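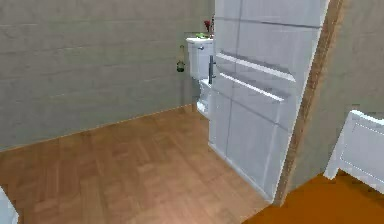 Last modified: 20th July

I have used Givico every working day since January, and my opinion of it has changed two times. It is a package of simulated homes for people who train robots, sold by a small company called Drollamton. You rent the homes by subscription, you put your own arm inside, and you record tasks. The cheapest plan gives 30 homes. The full one gives 712, and I believe very few customers need it.

First I must speak about the rooms, as the sellers do. A bathroom in Givico has a tall cabinet with panels, a toilet with flowers on the tank, and a brush hanging on the wall. Somebody took care with this. For navigation tests I find such detail very useful, especially the door frames and the change of floor from one room to the next, where our older simulator, Xenos, had only gray boxes.

But a beautiful bathroom is easy to sell. Most of us do not buy a simulator in order to look at parquet. We buy it to make an arm do something on a table, and here my opinion becomes less kind.

My colleague Thodoris Chrysikopoulos likes the table tasks more than I do. He says that headphones on a table are already a better test than the colored cubes we all grew up with, and in this I agree with him. A headband is an awkward thing to hold, and a round dish beside a long thin object asks the planner to choose well. The marker panels on the gripper block are also modeled, with their black and white pattern, so we could keep our own calibration code. This saved us 2 weeks. 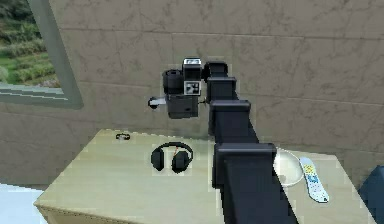
What I would like to see changed

The contact is too generous. In our tests the fingers could hold a dish by the rim at angles which our real gripper refuses. Out of 10 grasps that we copied to the laboratory, we were ashamed of most. Drollamton answers that friction can be adjusted by the user. It is true, but the page for it in the manual is short, and the default values are what most students will publish with.

We use cookies to remember your preferences and to count visits. Accept all | Settings

I also do not like the price of Pison, the add-on for editing objects. Without it you cannot change the weight of a thing on the table. For me this belongs in the basic plan. A user who cannot make the headphones heavier is only a visitor in the house.

Would I renew? Yes, for the small plan, and with Pison for one seat only. A group that works with mobile bases should try it this summer. A group that works only with grasping should ask for the trial first, and bring its own friction measurements to it.

Apostolos Tsakiris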